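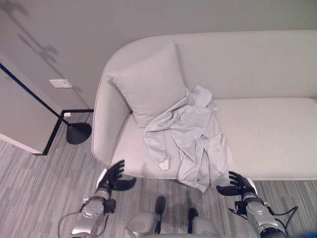 布のソファを毎週きれいにする方法

ソファは毎日使うのに、掃除は後回しになりやすい家具です。私も日本に来てから最初の2年は、クッションをたたくだけで終わりにしていました。今は毎週土曜日に、このページに書く順番で手入れをしています。明るいグレーの布のソファを基準に書きますが、ほかの色でもほとんど同じです。革のソファには使わないでください。

用意するもの

・掃除機と、布用の小さいノズル
・すき間用の細いノズル
・やわらかい洋服ブラシ
・白い綿の布を4枚
・ぬるま湯と中性洗剤
・洗濯かご

布は必ず白いものにしてください。色のついた布でこすると、その色がソファに移ることがあります。私は一度、青いタオルで失敗しました。

1. 上に置いてあるものを全部どける

最初に、座面にある服、クッション、ひざ掛けをどけます。脱いだトレーナーなどは、ソファと色が近いと意外に見落とします。グレーの上のグレーは特に見えにくいので、手で座面をさわりながら確認するとよいです。

服はその場で二つに分けます。もう一度着るものは畳むかハンガーにかけ、洗うものはかごに入れます。「あとで決める」という山を作ると、その山はまたソファに戻ってきます。ポケットの中も見てください。ティッシュが入ったまま洗うと、次の日の仕事が増えます。

2. 長袖のトレーナーを畳む

しわになった服は、畳む前に両肩を持って一度大きく振ります。それから平らなところに、前を下にして置きます。

片方の身ごろを、肩の真ん中あたりから内側に折ります。袖は折り返して、身ごろの線に沿ってまっすぐ下に向けます。反対側も同じようにします。最後に、すそを持って上に二回折れば終わりです。袖口が外に出ていたら、中に入れてください。

厚い生地の場合は、二回ではなく一回だけ折って、棚に重ねるほうが形がきれいです。

3. 掃除機をかける

上から下へ進みます。背もたれ、ひじ掛け、座面、最後に前の面と床です。逆にすると、落ちたほこりのためにもう一度やることになります。

ノズルは一つの方向にゆっくり動かします。急いで往復すると布の毛が乱れ、光の向きによって色がまだらに見えます。吸う力は「弱」か「中」で十分だと思います。

縁に細いパイピング(ひものような縫い目)があるソファは、その横にほこりがたまります。すき間用ノズルの先を軽く当てて、縫い目に沿って動かしてください。強く押しつけると糸が傷みます。背もたれと座面の間も忘れないでください。私はここから、なくしたと思っていたイヤホンを見つけました。

4. 汚れをふく

ぬるま湯に中性洗剤を少しだけ入れ、一枚目の布をひたして、固くしぼります。汚れたところを、外側から中心に向かって軽くたたきます。こすらないでください。輪じみが大きくなります。

二枚目の布は水だけでぬらし、同じようにたたいて洗剤を取ります。三枚目はかわいた布で、水分を吸わせます。四枚目は予備です。

始める前に、見えない場所、たとえばソファの裏側の下のほうで試してください。洗濯表示に水洗い不可のマークがある場合は、この項目を飛ばして、ブラシだけにします。

5. クッションを戻す

四角いクッションは両手で左右からはさんで、空気を入れるように押したり離したりします。角の中の綿が寄っているときは、指で少しずつほぐします。

置く場所は好みですが、私はひじ掛けのそばの角に一つだけ立てかけるのが好きです。座る場所が広く残りますし、次の掃除のときも一つどければ済みます。カバーが外せるものは、月に一度洗います。ファスナーは閉めて、裏返してから洗濯機に入れてください。

よくある困りごと

服がまたソファに集まってしまう。
これは掃除よりも、服の置き場所の問題だと思います。私の家では、ソファから歩いて二歩のところに壁のフックをつけました。遠いクローゼットより、近いフックのほうが使われます。

12月ごろ、静電気でほこりがつく。
かわいた季節は、かたくしぼった布で背もたれを軽くなでてから掃除機をかけると、ほこりが飛びにくくなります。

毛玉ができた。
手で引っぱらず、毛玉取り器を浮かせるように使います。座面の前のほう、ひざの裏が当たるところにできやすいです。

ふいたあとは窓を開けて、布がよくかわいてから座ってください。

書いた人:Tania Hettiarachchi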